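26th May

Back to the walnut tray for Chih-ming Hsu, and I am pleased to say the finish is coming on nicely at last. I gave it the second coat of Derkent oil first thing, having left the first one far longer than the tin suggests, and then went over it with the 400 paper, very lightly, just enough to take off the little nibs that had come up along the end grain. I did wonder about going straight to 2000 but I tried that on the Hutchins shelves in December and all it did was polish the nibs, bless them.

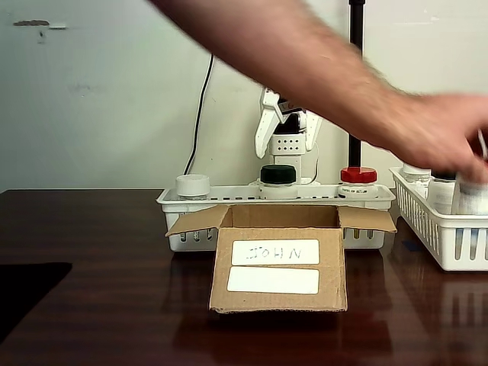

The handles are another matter. One of them still rocks a touch when you press on the outer corner, and I think I rushed the glue-up (I was talking, as usual). I have pared the seat back with the narrow chisel and packed it with a sliver of veneer, and it is now sitting under 2 clamps with a scrap of cork between so as not to bruise the oil. If it still moves tomorrow I shall take it off altogether and start that joint again, and try to be cheerful about it.

Whoever has the good Mallarex scraper, please could it come home to the rack? I used the old Dutov one today and it does cut, but you have to turn the burr every few strokes - very tiring on the thumbs.

Still to do: third coat, felt for the 4 feet, wax.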